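Fabric cover on top of the fridge or whatever, yes or no?

nalby_62
My mother-in-law drapes a sheet over everything tall in her kitchen. I've started doing it too and my husband hates it. Who's right?

Toshio Wada
He is. It's a dust trap! You'll wash it twice and then forget it till March.

svenja_r
Disagree, Toshio. I'd way rather shake out a cloth every Wednesday than get up on a chair and scrub. Mine's an old kids' sheet, zero dollars.

Toshio Wada
And it never slides off?

svenja_r
Sometimes, sure. I just pull it back up.

nalby_62
Ok so I'm keeping mine. White and blue with a little cartoon print, hangs over the edge by the brick wall. I do kind of want to trim that pointy corner though, or would hemming it be a pain?

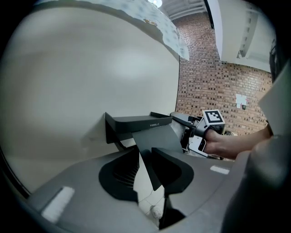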